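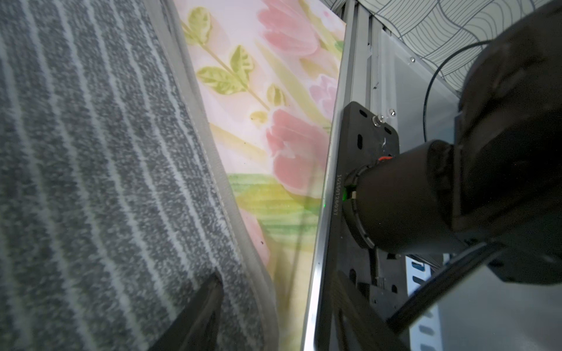 Figure 1. View from a wrist camera: one arm's mounting plate, the rail, and part of the printed work surface.

Robot Learning Lab, Handout 4: Collecting Demonstrations

In this unit each group records a set of demonstrations for the two-arm clearing task. The policy you train in Unit 5 will see only what is in these recordings, so read this before your first session at the Prustport lab.

An episode is one attempt at the task, from the start signal to the stop signal. It contains the joint positions of both arms, the gripper commands, and the video streams. Each group records 100 episodes. The shared set from last term, called Skerico, has 395 and may be added to yours for training but not for testing.

Starting layouts

Variation between episodes has to be planned. If every episode begins with the same layout, the policy can learn a fixed path and ignore the cameras. Move the basket and change its angle before each start, then place the small objects again. A layout such as the one in Figure 2, with the basket turned at an angle and small green objects near it, is a fair starting point. Do not line things up with the print on the mat. Use at least 8 clearly different layouts and write the layout number in the log.

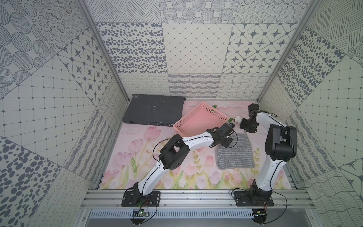
Operator timing has a large effect on the quality of a two-arm set. New operators tend to move one arm, stop, and then move the other, and the policy copies the pauses. Practice until both arms can approach together. In Figure 2 one gripper is just off the corner of the pink basket while the other points down toward the small white object, and both positions are useful to have in the data. Cut idle time at the start of an episode with the Stutska trimming tool, but leave the middle alone.

Failed attempts

Keep an episode if a grasp slips and you recover. Mark it R in the log. Discard it if an arm hits the rail or a video stream drops out. Ostermann (course reader, chapter 3) covers recovery data in more detail.
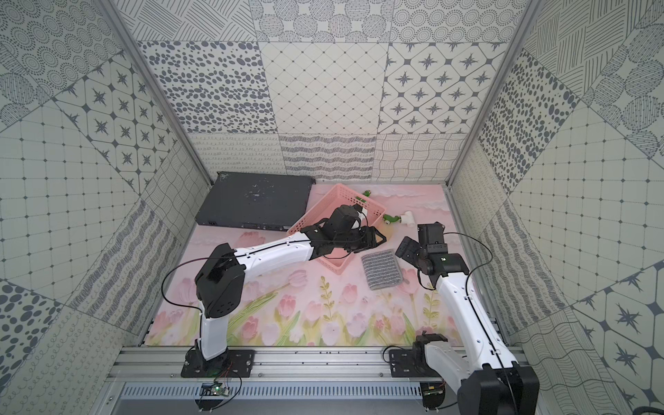 Figure 3. Left gripper in the basket, right gripper pointing toward the striped piece.

Logs are due Wednesday before lab. Bring a drive with over 300 GB free.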